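The Ten-Year Cookware Myth

I have owned the same frying pan for 17 years and I am tired of being told it's because I bought well. I didn't buy well. I bought what was on the shelf at a closing-down sale in Tosthorpe, and I've kept using it out of stubbornness.

I bring this up because the "buy it for life" crowd has been busy again. You know the pitch. Spend four times as much today and you'll never spend again. There are whole websites of it now, with lists of approved boots and approved can openers, and under each one a few hundred people swearing that their grandfather's is still going strong. Well, sure. The people whose grandfather's fell apart in 1974 aren't going to write in.

That's my first complaint. The evidence for lifetime goods is almost entirely stories from owners of the ones that lasted. I read through a long thread on Skornach kettles last month, start to finish, over two evenings I won't get back. Plenty of love, plenty of photographs of old kettles on new stoves. What I couldn't find was a single person who knew how many had been sold, or how many were in a landfill. Without that you have a fan club, and I like fan clubs fine, but I wouldn't hand one my money.

My second complaint is the warranty. I went and got the paperwork for a Sterken pan, the one everybody recommends, and read it at the kitchen table with a pencil. "Lifetime" turns out to mean the lifetime of the product, as decided by Sterken. Surface wear is excluded. So are scratches, discoloration, dishwashers, and "heat beyond normal household use," and I would like to meet the person who can tell me where that begins. You pay the postage both ways. A heavy pan isn't cheap to mail, and at 19 dollars a trip I could be a good part of the way to a plain one from the discount store.

I think what bothers me is the idea that wear is a defect. Anything made of metal that gets used is going to look used. It scuffs where things get dragged over it and goes cloudy where things sit, and coatings thin out wherever there's the most contact. A bin, a sink, a truck bed, it doesn't matter what you paid.

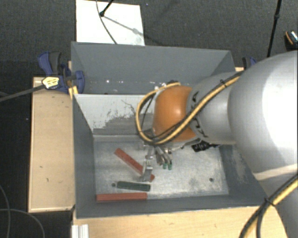 Aksel Østergaard wrote to me after my last post on this and disagreed with nearly all of it. His view is that I'm confusing looks with function, and that a good pan looks terrible at year five and cooks better than it did new. He said cheap pans warp, a warped pan can't be fixed, and I'd been lucky with mine. He also said, and I'm quoting with permission, "You keep asking for numbers and then your own argument is one frying pan."

Fair enough. It is one frying pan. I'd only point out that I'm not selling it.

On warping he has a point and I'll give it to him. Mine rocks a little on the left rear burner. I've learned to put the oil in and tip it toward me, and I suppose a person with a flat pan doesn't have to do that. Whether it's worth the difference in price is another matter. I eat eggs most mornings and they come out the same shape as everyone else's.

Where he and I really part ways is on the money. He says you have to divide the price by the years. Everybody says that, and it sounds so sensible that hardly anyone does the other half of the sum, where you lose the pan in a move, or your sister borrows it, or you switch to an induction stove and it doesn't work anymore. I've been through two divorces' worth of kitchens (one mine, one my brother's, which I helped pack) and I can report that very little gets used for life. It gets used until something else happens.

The Zakharchenko knives are a good case. A full set in the block runs 1,174 dollars where I live. I know one couple who own it. They use the paring knife and the bread knife. The rest have stayed sharp, I'm told, and this was offered to me as proof of quality.

I'm not against good tools. If you cook for a living, or you just like owning a nice thing, go ahead, and don't let a crank with a wobbly pan talk you out of it. Liking something is a perfectly good reason to pay for it. I just wish people would say that, and leave the arithmetic alone.

Aksel has offered to lend me his for the month of June so I can do a proper comparison. I've said yes. I'll be using the left rear burner.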